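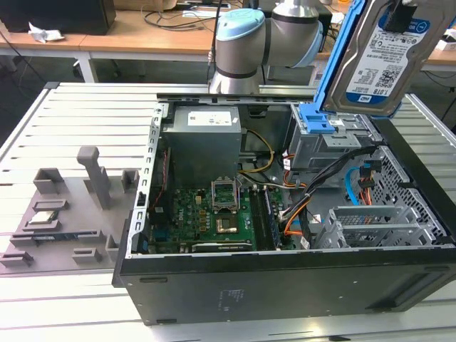

Words by the owner of Pollham Computer Parts

I get asked a lot what I mean when a listing says "project tower," so I'm putting it all on one page and you can decide if it's your kind of thing. A project tower is a used Dell desktop with the motherboard, the power supply and the drive cage in place, sold with the side panel off so you know what you're getting. It's great for learning on, great for parts, and pretty good for bringing back to life if you have a free weekend and a little patience!

The socket is the part I always look at first. I like to flip the metal bracket open and look straight down at it under a bright lamp, because bent pins or gunk in there can turn a cheap tower into a very expensive paperweight. I won't sell a board with a damaged socket as a project tower. Those go in the spares bin and you can have them for the screws. If you're putting a processor in yourself, line up the little corner mark, set it down flat and close the bracket. If it fights you, take it out and look again – please don't lean on it.

Memory is the easy bit. Push the clips back, match the notch, press until it clicks. I leave one module in if I have a good one on hand, and you can add more from the Rajput list (that's the secondhand memory I stock, tested overnight before it goes on the shelf).

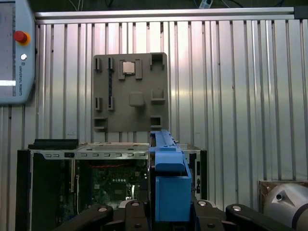 Trays, then. I sell the Flostach parts tray alongside the towers and I'm a bit of a bore about it. It's gray plastic, matte, with pockets and slots, and once you've worked with one you stop losing small things in the carpet. I used to use egg cartons and I still find heatsink clips behind the radiator. A processor can sit in a pocket with walls around it and stay where you left it, and memory goes nicely in slots. You can lay it flat or prop it up behind the job, whichever suits your bench. Mine gets propped up a lot because I'm short of elbow room.

The Stimametti drive kit is the other thing people add to their order. You get a data cable and a power lead in the bag, plus four screws for cases that need them. A lot of the towers I get have the blue plastic caddies for the hard drive, and for those you can forget about the screws altogether. Drives are sold separately in two sizes, 500 GB and 1 TB. I wipe every one and run a full surface check, and if it has even one bad sector I don't list it. My count says I've checked 3,126 drives since I started keeping a notebook, which my family thinks is a strange thing to be proud of.
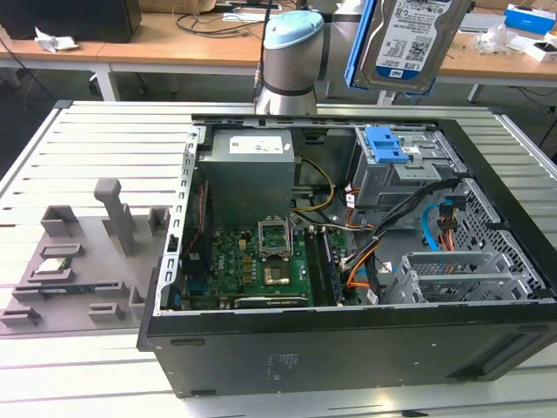

A few practical things before you order. The tower should lie on its side while you work, open side up, with the cables folded out of the way of the board. Check the power supply label against your wall voltage. Keep the side panel, even if you think you won't want it, as I can't get replacements for most of these cases. Towers ship in a double box and they're heavy, so local pickup saves you a good bit of money. I don't ship the drive inside the case anymore (two bad experiences with one courier, enough said), so it comes wrapped on its own.

Returns are 30 days on everything except thermal paste. I have almost 400 trays left from the last batch and the next lot should be here in June.

Contact Pollham Computer Parts | Copyright Pollham Computer Parts | Page updated May 4, 2019 | Back to top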